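Ticket 191 – Break table by the window, 2nd floor: tidy / sort / storage box lid
Site: Gultport office
Opened by: Zoila Huamán
Assigned: Joni Tuominen
Priority: low (changed to normal by Ulla K.)
Opened: 21 October 2019
Status: open, waiting on requester

Problem as reported
Table by the window is full again. Can't put a plate down. Snacks, flasks, medicine bottles, fruit, all in together. Storage box lid won't stay shut when the box is full, pops up on the latch side. Pls fix or replace box. Also who owns the medicine.

Log

08:50 Joni – Picked up. Same table as the May ticket. Closed that one too early I think, all we did then was move stuff to the shelf and it came back.

09:05 Joni – Went up. Box first. Emptied it completely. Lid on empty box: latches fine. Half full: fine. Full to the rim with the tall snack bags standing up: latch side lifts. So not a broken latch. Too much in it, or wrong things in it.

09:20 Joni – Checked the latch anyway. No crack. Crumbs in the groove where the lid sits, quite a lot. Wiped out with damp cloth, dried. Closes with a better click now. Tried again full, still lifts. Ok so it is the packing.

09:40 Ulla Kiiskinen – Please don't order a new box. We have 2 from Marras in the store room that have never been opened. Same size more or less.

09:45 Joni – Those are shallower, went and looked. Wont help. Leaving them.

10:10 Joni – Repacked: flat packets on the bottom, small stuff on top, nothing standing. Lid shuts, lifted the box by the handle, held. Tall things need to go somewhere else, open tub without a lid is the obvious one.

10:30 Tane Pryor – Can the tub live on the table permanantly? Cleaners need to wipe under it on Fridays.

10:32 Joni – Yes it lifts off. Weighs nothing.

11:15 Joni – Medicine. Not going to guess or throw away. Mailed the floor list (16 people), asked owner to take it home or put in own drawer. Should not be next to food in any case. If no reply it goes to Ulla's cabinet, not the bin.

11:40 Arvid Forsberg – Some of the snacks are mine, from the Akance visit. Anyone can have them. Flasks are not mine.

11:45 Joni – Thx. Flasks: leave at the back of the table against the window side, that's ok, they don't fall there. Need names on though. Tape + marker in the top drawer.

12:20 Zoila – Box, tub, whats on the table. 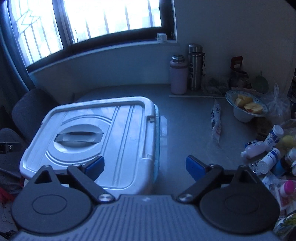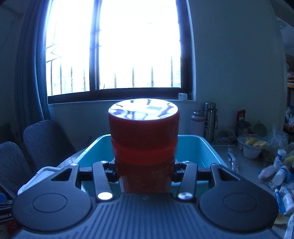
13:05 Joni – Cut fruit: eat it or fridge it same day. Not for the box, ever. That goes for anything opened. Last time we had ants it was the window side.

13:20 Ulla – Agreed. Also empty wrappers. There is a bin 2 steps away.

13:30 Tane – Is there budget for a second tub? Burance catalog has them under 100 for a set.

13:34 Joni – One tub first. If it overflows by next week we talk. More containers = more stuff, same as May.

14:10 Joni – Rules as of now, will print and tape to the wall:
Box = closed packets, flat, lid must latch
Tub = tall things, cans, tins
Back of table = flasks with names
Medicine = own drawer
Front half of the table stays free – people eat there

14:15 Zoila – "cans, tins" but what about the tea boxes?

14:18 Joni – Cupboard over the sink. Adding it.

15:50 Joni – No reply yet on the medicine. Sent reminder. Printer on 2nd floor out of toner so list is hand written for now, sorry about the handwriting.

16:05 Joni – Not closing. Zoila pls try the lid tomorrow after lunch when people have been in it and write here if it lifts again.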